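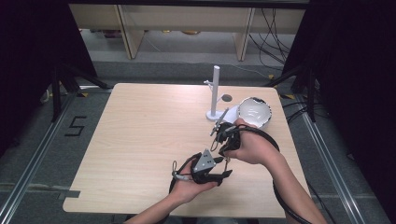

Flanton Community Workshop is delighted to announce that its doors will open to neighbors in Protby this December, after a long and happy stretch of planning that began with a handful of folks who simply missed having a place to fix things together. Members will find 19 workbenches, shared hand tools and plenty of room to spread out a project and stay until it's done.

The new space sits on the ground floor of the old Huet shoe store, and at 722 square feet bigger than our first home, it finally gives the sewing circle a corner of its own – something they have asked for very patiently! Evening classes in lamp repair, chair caning and basic upholstery start at 7 p.m. and run for 4 weeks, with 17 places in each.

Memero, our longtime supply partner, is providing thread, glue and sandpaper for the first season. Membership forms are available at the front desk, and families are warmly welcome to stop in and look around before signing up.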